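Our group (Zainab Tijani, Lukian Shevchuk and me, Ebuka Sani) went to the open day at Lavunent in June, and this is our report on it for the automation module. Ms. Costa asked us to write down what we saw in our own words and to say what we would take back to our own project, so that is more or less the order we have followed, with a few detours.

## Getting there and the first hour

We took the early bus and were at the gate well before 9 a.m., which turned out to be wise, as the line for badges was long and the coffee ran out. There were 85 visitors on the list, mostly students like us, plus a few people from laundries and a hotel. Damilola Dauda, who runs the training side at Lavunent, gave the welcome talk and was very patient with everybody's questions, including a long one from Lukian about motor noise.

The morning was the Prernlow line, a fixed arm that picks parcels off a belt and turns them so the label faces up. We had seen videos of this kind of thing in class, but the sound of it in a real hall is something else! Zainab wrote down the cell number, 3802, because she liked the look of the safety gate and wanted to ask for the drawing afterward. (We did ask. They are sending it.)

## Soft things are hard

After lunch came the part we had really signed up for, the session on cloth. Damilola started by handing round a plastic box and a T-shirt and asking us to describe the shape of each one. The box took a few words. With the T-shirt we were still arguing when she took it back, and I think that explained the problem better than any slide could have.

The idea at Lavunent is that a person does the chore first, holding a gripper in each hand, and the recordings are used to train an arm later on. The grippers have two fingers with ribbed pads, and a camera rides along on the tool so that it sees the cloth from close to where the fingers touch it. You give up your own fingertips for the whole job, and it is surprising how much you miss them. I tried to pinch one layer of a sleeve and got both, again and again. Zainab was much better at it than Lukian or me, and she says the trick is to slide in from the side at a low angle and not come straight down.

Damilola told us that dark clothes are the ones her team worries about most. On black fabric the folds have so little contrast that even a person looking at the recording has to search for where one layer stops and the next begins. A seam or a ribbed band helps a lot, as it gives you something to steer by.
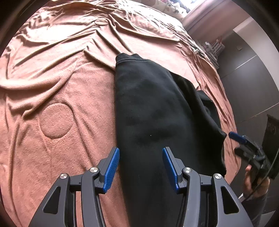

**Why not just program the folding steps by hand?**

Because cloth never lands the same way two times running, so a fixed list of movements soon stops matching what is on the bed or table. Learning from many human tries gives the robot a chance to cope with a sleeve that has slipped underneath or a hem that has rolled over.

## What we are taking back

For our own sorting arm we want to try ribbed pads, as ours are flat foam and our test towels slide right out of them. Lukian has already sketched 2 versions, one with fine ridges and one coarser. We would also like to move our camera down from the ceiling to the wrist, though that means new brackets and I have promised not to promise a date.

Thank you to Damilola and everyone at Lavunent for a lovely day, and to Ms. Costa for signing all the forms. The feedback sheets are in the blue folder with the bus receipts.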